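About Peltico

Peltico writes the software that sits between a robot's camera and a robot's hand. The camera is somebody else's, the hand is somebody else's, and the blame, when something gets dropped, is usually ours. We have been at it long enough to stop taking this personally.

We started out inside Atier, where we were the three desks nearest the printer, and left to work on one problem full time: picking up things that have no proper shape. Boxes are well looked after. Soft goods, bags, cases and anything with a clear window were being handled by a folder of scripts called "misc." We took the folder with us, with permission, and most of it has since been rewritten.

What we make

Jelturden is our grasp planner. It takes in wrist camera images and joint positions and proposes where the fingers should go, how wide, and at what angle. It also says how sure it is. Early versions were sure about everything, including a glare patch that it tried to pick up 417 times over one long night in March. The current version has learned some modesty.

Frimpong is the tooling. It replays any grasp next to what the planner believed at the time, so you can see the exact moment the two parted company. We built it for ourselves and customers kept asking for it, sometimes before they asked for the planner.

How we work

Our regression set holds 2,860 recorded grasps, and 1,243 of them involve clear plastic in some form. Clear plastic is hard on perception code. A depth sensor may report the surface, whatever lies behind it, or a spot in between that suits neither. Add a dark rim and a bright reflection and you have most of our bug tracker.

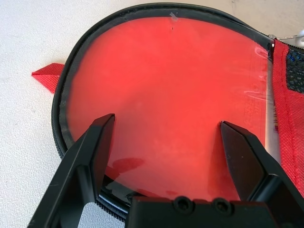
So every release has to get through the awkward items before it goes near the easy ones. If a change helps with cartons and hurts with zippered pouches, it goes back. This makes us slower than our sales deck once suggested, and we have corrected the sales deck.

Working with us

We take on 2 new integration projects a quarter. Send us your worst item first - the one your team has a nickname for. We answer email in the morning and break things in the afternoon.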